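Two-arm gear build in simulation before I buy motors: how close should the fingers get?
Posted in Home Builds, September

Catríona Moynihan
Hi all! I'm building a pair of arms for the bench in my garage, and before I spend another 400 dollars on motors I've been trying the whole job out in a simulator (Flindberg, if anyone else uses it, I love it). The goal is a little gear cluster, four white spur gears that mesh together, handled by the arms with plain black two-finger grippers. The driving is fine now. My trouble is contact. If I close the fingers on the cluster too hard, the physics goes nuts and gears shoot off across the floor. Too soft and they slide out. Two views from my current setup, first the table with both arms, then a close one at the gears: 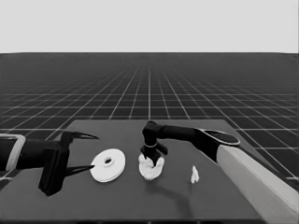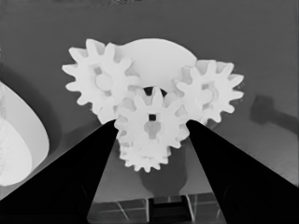 I'm running 26 physics steps per control tick. Should I go higher, or is it my gripper settings? I'd so much like to get this right before I start printing parts!

Sinéad Flanagan
Oh, this is a fun one, I had the same flying gears last winter! Leave the fingers alone for now and look at your collision shapes. If the gear teeth use the full mesh, they overlap a tiny bit where they meet, and the solver shoves them apart the second you squeeze. Shrink the collision teeth a hair (keep the visible ones as they are) and put a force limit on the fingers. After that I'd try 4 times the steps, but only while something is gripped, or your laptop will crawl.

Rerkora
More steps worked for me. Went up to 700 and it was slow but no more explosions. Didn't touch anything else.

Catríona Moynihan
Trying the smaller teeth tonight, thank you both!!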